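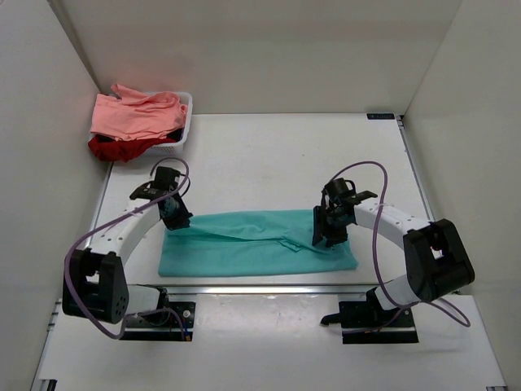 Laundry sorting

Laundry sorting is the practice of dividing clothes and household textiles into groups before they are washed, and in a looser sense also the work of putting them back in order afterward. Color is the division most people learn first, but fabric, weight, amount of dirt and washing temperature all play a part. It is one of those household jobs with a surprisingly rich history, and families pass their own rules down with real conviction.

Contents
Background
Sorting by color
Sorting by fabric and weight
Containers
In shared and commercial laundries
In popular culture
See also

Background

Before home machines were common, washing was a heavy job that could fill a day or more, and sorting decided the order of the work. Water was carried and heated by hand, so the same tub often served several loads. The cleanest and finest things went in first, usually table linen and good shirts, then bed sheets, then everyday clothes, and last of all work clothes and rags. By the end of the day the water was gray and nearly cold, and only the roughest items were left for it.

The wonderful thing about this old order is how much of it survives. People who have never seen a washboard still run the whites first and the gardening pants last, even though the machine takes in fresh water every time.

Soaking was a sorting step of its own. Stained pieces were pulled out the night before and left in a separate bucket, and anything likely to lose its dye was kept far away from it.

Sorting by color

The usual household division is into whites, lights and darks, with reds and other strong colors sometimes forming a group of their own. The reason is dye transfer, also called bleeding, in which loose dye leaves one piece of cloth, moves through the water and settles on another. Cotton picks up stray dye easily. Polyester is far more resistant, though blends can take on a tint through their cotton share.

New clothes bleed the most. Dark denim, deep red cotton and indigo-dyed cloth are the well-known troublemakers, and many people wash them alone for the first 2 or 3 washes. A simple test is to dampen a hidden part of the garment, such as the inside of a hem, and press it with a white cloth. If color comes off on the cloth, the garment is best kept apart for now.

Dye transfer can sometimes be undone if the affected piece is washed again before it dries. Heat from a dryer tends to fix the stain, so a shirt that has come out pink should stay out of the dryer until it has been treated.

Patterned clothes are the great puzzle of color sorting. A white shirt with navy stripes belongs with the whites for brightness and with the darks for safety, and households settle the matter in every way imaginable. A common compromise is the lights load, in cool water.

Sorting by fabric and weight

Fabric matters as much as color, and fans of careful washing will say it matters more. Towels shed lint, and fleece and corduroy collect it. Jeans are heavy when wet and rub against lighter things, and their zippers can snag a knit. Wool and silk need gentle handling and a detergent made for them.

Weight also affects drying. A load that mixes thin shirts with thick towels leaves the shirts overdried while the towels are still damp in the folds – a small waste that adds up over a year of washing.

Care labels give the maker's advice in symbols: a tub for washing, a triangle for bleach, a square for drying, an iron for pressing and a circle for professional cleaning. Dots stand for heat, with more dots meaning more of it.

Containers

Sorting can be done at the machine or earlier, when clothes are taken off. Early sorting calls for more than one container, and divided hampers are made for exactly this. The Closetti range, for example, has removable bags in a single frame, while the Flollby is a stacking tub. Openings in the sides of a container let air move through, which helps keep damp clothes from going musty.

In shared and commercial laundries

Laundries that wash for many customers have to sort by owner as well as by type. Some pin or stamp a mark on each piece, and others keep every order in its own net bag from start to finish. The Vasilakis laundry used numbered brass pins for years, and its highest pin, 273, was kept on a hook by the counter. Guadalupe Cuevas, who worked the sorting table there, could name the regular customers by their collars!

Hotels and hospitals sort by item, with sheets, towels and table linen moving along separate lines. Heavily soiled pieces are set aside at the start.

In popular culture

The lone red sock in a white load is a much-loved comic device on stage and screen, and pink shirts have stood for a first try at living alone in a good many comedies. The cartoonist Mattes Stüber gave the sock its own strip, Pultomix, which ran for 600 installments.

See also

Care label
Clothes hamper
Colorfastness
Detergent
Ironing
Lint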